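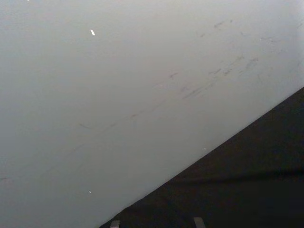
Tamex Surface Cleaner, 2-liter refill

Tamex is a water-based cleaner for desks, worktops, shelves and cabinet fronts. It is made for everyday use on sealed and painted surfaces in offices, classrooms and home workrooms. It comes ready to use and does not need to be mixed or diluted.

The refill holds 2 liters and fits the standard Tamex spray bottle, which is sold separately. Most customers fill the bottle about halfway, as a full one gets heavy on a long job. The refill cap has a fold-out spout. Keep it screwed down tight between uses – the spout will drip if the container is stored on its side.

What it removes

Tamex is meant for the marks that build up on a working surface over a few weeks: pencil, rubber scuffs, fingerprints, coffee rings, and the gray film left by sleeves and paper. It also lifts most washable inks. It will not remove permanent marker, dried glue or paint. For those we suggest Dotus Spot Gel, used first and wiped off completely before you go over the area with Tamex.

It does not polish or add shine. Customers who move over from a silicone spray sometimes think the surface looks dull for the first week or so. That is the old coating coming off, and it may take several cleanings before the finish looks even.

How to use it

Clear the surface and wipe off loose dust with a dry cloth. Spray from a hand's width away, wait half a minute, and wipe in straight overlapping passes. Turn the cloth often. On heavy scuffs, spray the cloth and rub along the mark, then go over the whole section so you don't leave a clean patch.

Do not spray onto screens, keyboards, power strips or unsealed wood. On anything you are not sure about, try a small spot at the back and let it dry before going on.
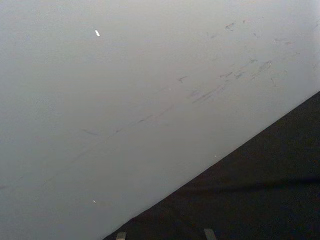 Matte finishes need a lighter hand than gloss. They have a slight grain that holds on to liquid, and too much cleaner will dry in rings. Use a cloth that is damp and no more, and finish with a dry one. Gray matte surfaces like this one are forgiving with dust but will show a greasy handprint from across the room. Where the surface runs up against cloth, as it does with the black material along the edge here, spray into the cloth in your hand and work away from the fabric. Tamex does not contain bleach, but any cleaner can leave a tide line on dark cloth.

Coverage

One 2-liter refill is enough for more than 300 desk cleanings at normal use. Glossy surfaces take less and textured ones take more. For larger sites, the Pokach wall dispenser holds two refills and can be set to give a measured amount into a spray bottle. The dispenser ships with screws and a drip tray but no wall anchors.

Small items

Plastic and painted wooden pieces can be cleaned with the same product. Spray the cloth, wipe the piece, rinse it under the tap and leave it to dry on a towel. Empty any holders or pots first and wipe the inside, where dust collects in the corners. 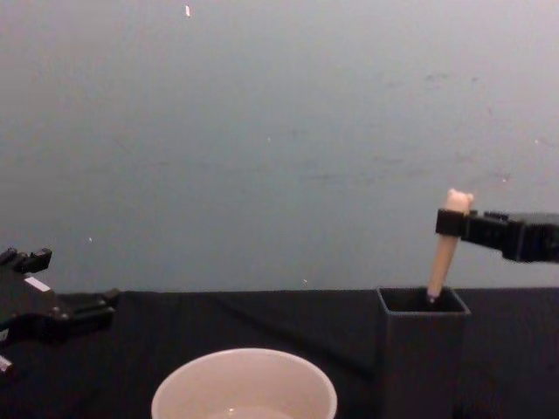
Small beige piece with a rounded top, going into a dark gray open-topped container.

Storage and shelf life

Store upright, out of direct sun, and do not let it freeze. A refill that has frozen will look cloudy and should be thrown away. Unopened, it keeps for two years. The month of packing is printed on the shoulder of the container.

Ordering

Single refills ship within two working days. Cases ship from our Babalola warehouse and may arrive separately from the rest of your order. Orders placed before 2:00 p.m. are packed the same day, except in January, when the warehouse closes for its stock check.

For pallet pricing or a safety data sheet, contact Beryl Tapley in trade sales. Questions about use on a particular finish go to Malcolm Treloar at the product desk. Please include the maker of the surface if you know it.

Item number: 2000
Sold as: single refill or case
Scent: none added
Color: clear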